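Opinion › Local Living › Waste and Recycling

Bring back the ten-cent trip to the depot

Last updated: March

Plellbridge lost its container depot when the lease on the old produce store ran out. The nearest one is now at Ganura, 20 kilometres up the highway, and the council's position is that residents still have the yellow bin. I think the council is wrong, and I think the yellow bin is a poor substitute for a place where you hand over your empties and get your money back.

I should say where I stand. I used the depot most fortnights for years. I never made much from it. A good load, after Christmas or a footy final, might pay for a tank of mower fuel. The money was a small part of why I went, but it was the part that got the bottles out of the laundry and into the ute.

A deposit is a simple arrangement. You pay a bit extra when you buy the drink and you get it back when you return the container. People who can't be bothered pay for their own laziness, and people who can be bothered pick up what the first lot leave behind. Before the depot opened, the verge on Tulard Road was a disgrace. While it was open, you could walk the length of it with the dog and find very little. Take a walk there this week and have a look at the drain near the school bus stop.

The council report on the closure puts the weekly traffic at 270 visits and calls this modest. For a town our size I would call it busy. The library would be pleased with it. The report also treats every visit as a household dropping off its own rubbish, and anybody who stood in that queue knows better. The netball club paid for its uniforms out of that shed. There were pensioners who did the rounds of the parks each morning and relied on what they collected. None of them will be driving to Ganura, where the fuel would eat the refund.

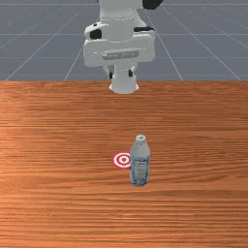

What the yellow bin does badly

Kerbside recycling takes everything at once. Glass goes in with cardboard, somebody adds a nappy, the truck crushes the lot, and what arrives at the sorting plant is a mixture that has to be pulled apart again. Broken glass gets into the paper. Containers that come through a depot are already separated, and buyers will pay more for clean material than for dirty. I don't need a consultant to tell me that, though the council did pay for one.

The bin also does nothing for the drink you finish away from home. Most of the litter on our roads was never going to end up in a kitchen bin. It was thrown from a car or left at the oval. A deposit gives the next person along a reason to bend down.

There is the question of cost, and I accept it is a real one. A staffed depot needs a shed, a forklift and wages. Christodoulou Transport offered the council 2 bays at its yard at a reduced rent, and the offer was turned down on the grounds that the site was open only 4 days a week. I can't follow that reasoning. Four days is more than none, and the old depot was never open all week either.

The alternative on the table is an unstaffed return machine in the supermarket car park. I would take one over nothing. But these machines fill up, they refuse crushed cans, and many of them pay by voucher or by phone app — no use to a kid with a bag of empties and no phone. They also do badly with big loads. Feeding a few hundred cans through a hole one at a time is a miserable way to spend a morning.

I would like the council to go back to the Christodoulou offer and take it for a year. Count the visits, weigh the material, check Tulard Road at the end of it. If the numbers are poor, close it and I will stop writing about it.

In the meantime I have nine bags behind the shed and no plans to drive them anywhere.

Comments (3)

wattle_st: The Ganura one shuts for lunch too. Found that out with a full trailer on.

Grumpy of Plellbridge: We managed before the depot and we'll manage after it. Rates are high enough already.

netballmum3: The club has been asking for a trailer cage at the oval as a stopgap. Still waiting to hear back from council.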